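Search the help forum
Search tips
Home Laptops Desktops Drivers My tickets Sign in

Ticket 1286: Fornau 14 drops to a crawl on mains power, fine on battery

Tagged: gaming laptops, power and charging, stuttering

Hello all, Zanele Fourie again (I had the hinge ticket in the spring, thanks for sorting that!). I've got a new one and it's driving me up the wall, so I'm going to write down everything I've tried in the hope somebody spots the obvious thing I've missed.

The laptop is a Fornau 14, the one with the better graphics chip, bought in September. It's been lovely. Quiet for what it is, fits in my work bag, runs everything I throw at it. Then on Thursday evening I plugged it in, started a game, and got seven or eight minutes of normal play before the whole thing went to treacle. Sound crackling, mouse lagging, the lot. I quit the game and even the desktop felt slow. Pulled the charger out in a huff and it came straight back to life. On battery! Which is the wrong way round, surely?

What I tried the first night:

Restarted, obviously. Same thing again, a few minutes in.

Changed the power setting from Balanced to Performance and back. No difference at all.

Ran the Imach tuning app that came with the laptop and pressed the "restore defaults" button. It said it had worked. The game disagreed.

Rolled the graphics driver back to the previous one. I was really hoping for this one because the update had gone on that same week, but no. Put the new driver back afterwards so I wasn't chasing two things at once.

Blew out the vents with one of those little rubber puffers. A bit of fluff, nothing dramatic.

Friday I went at it properly. I had the monitoring window open next to the game (windowed mode, tiny, horrible) and watched the processor speed. On mains it would sit happily where it should, then drop like a stone and stay there. Temperatures were fine the whole time, lower than I normally see if anything, so I don't think it's cooking itself. And the charging light was on throughout, so I'd crossed the charger off my list. Hold that thought.

Emil Grabner replied on the old thread and asked which charger I was using. I said "the one it came with", quite confidently, and then went and looked. Reader, it was not the one it came with. I've got a Nurmi monitor with a USB-C lead that charges whatever you plug into it, and when I moved the desk round I'd started using that lead and put the proper brick in a drawer. Same desk, one cable, very tidy, felt very pleased with myself.

So I dug the brick out and tried again. Three hours of the same game on Saturday, no slowdown. I then swapped back to the monitor lead and it fell over inside ten minutes. Swapped again, fine again. I did that one more time just to be sure, and my tea went cold.

Emil's explanation, which I'm repeating in my own words so blame me if it's wrong: the monitor can't supply as much power as the laptop wants under load, and the laptop reacts by clamping the processor right down. Pulling the lead out lifts the clamp, and it runs off the battery until that gets low. Fair enough, but I'd have loved a little message on screen! The tuning app has a notification for when the keyboard lights change colour and not one for this.

Comments and follow-ups

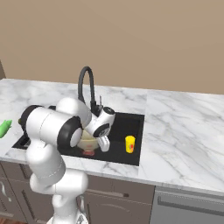
Drivers & Firmware

Two things still open, and I'd rather not close the ticket until I've had an answer on them.

First, there's a newer firmware on the downloads page and the notes say "improved behaviour with USB-C power sources". Has anyone here put it on? I'm a bit nervous of firmware after bricking a router once, and the brick charger works, so I don't want to swap a small annoyance for a big one. If somebody with the same model has gone first, please shout.

Second, I've been looking at the Lidari dock as a way of getting back to one cable. The shop page says it's "suitable for gaming laptops" and then doesn't give a wattage anywhere that I can find. I've emailed them. If you run a Fornau off one, does it hold its speed in a long session, or do you get the same drop I had?

Edit, later: firmware is on. Emil had done his already and said it went through without a fuss, so I borrowed some courage. On the monitor lead the drop still happens, but I do now get a slow charger warning when I plug in. Still waiting to hear back about the dock. Leaving the ticket open till they reply, and the brick is living on the desk for now.

Status: Waiting for reply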